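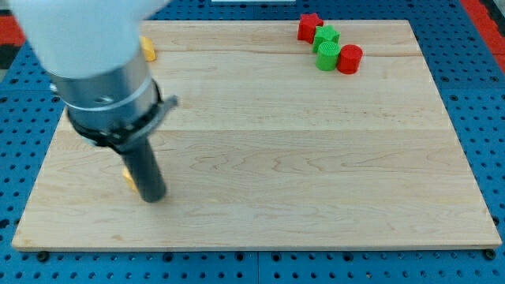

How often does the Drarkach cell need its tool offset re-measured?

After every finger change, after any contact stop, and otherwise at the start of each month in which the cell is used.

Drarkach tabletop cell: setup and maintenance notes

Maintainers: Oisín Ní Chonaill (mechanical), Rónán Ó Súilleabháin (control and logging)
Site: Dralbridge, bench room 2
Covers: work surface, board, tool, offset files, fault log

Scope

These notes cover the arm, its tool and the maple board it works over. The logging software is called Cluko and has its own README. The Okafor scripts in the tools folder are the older calibration set. They still run, but their output is in inches and must be converted before it goes into the offset file.

Work surface and board

The board sits on the blue perforated surface and is held by black round fasteners at the near corners. Tighten by hand, then a quarter turn with the key. Do not go further; the maple bruises and the corner lifts when the wood recovers.

The board is glued up from planks and moves with the humidity. Check it with a straightedge across each seam. If a 0.2 mm feeler passes under the straightedge anywhere, take a new height map before running. Oisín re-flattened the board in July and the height maps from before then have been deleted from the main branch.

Leave the surface unpainted. Wipe with a dry cloth only. Solvent raises the grain and changes the friction values.

Tool

The dark grey finger is a rod with a rounded tip, carried below the black collar at the end of the arm. To change it:

1. Move to the park pose and drop to maintenance mode.
2. Support the finger and loosen the collar screw.
3. Withdraw straight down. Do not twist.
4. Clean the bore with a lint-free wipe.
5. Fit the new finger until it seats, then torque to 1.2 N m.
6. Run measure_tip and commit the new offset file.

A tip with a visible flat is finished. Do not dress it with abrasive paper — the radius is an input to the contact model.

Clearance

Default travel height over bare board is set in cell.yaml under z_travel. It does not allow for pieces standing upright, such as the cylinders. Before jogging by hand near them, switch to z_travel_high. The stars and cylinders can be left on the far part of the board during a tip check as long as the centre stays clear.

Log contents

runs.csv: 3,295 rows, one per run
contacts.csv: 1,093 rows, one per contact event
offsets/: 132 files, one per tip measurement
faults.csv: 13 rows, one per stop that needed a person at the cell

Distances are in millimetres, angles in degrees, forces in newtons. The origin is the near left fastener. X runs along the near edge of the board and Z is up.

Known problems

The offset files do not record room temperature. Tip height drifts while the arm warms up, so offsets taken from a cold start should be treated with caution. Allow 20 minutes of the warm-up routine first.

faults.csv uses the code E-COLLAR for both a slack collar and a mis-seated finger. Rónán has split these into two codes in the current controller, but the old rows have not been relabelled.

Changes

Fault reports go to Rónán with the matching row from runs.csv. Changes to the collar, finger or fasteners go through Oisín, and the offset file must be in the same commit as the change.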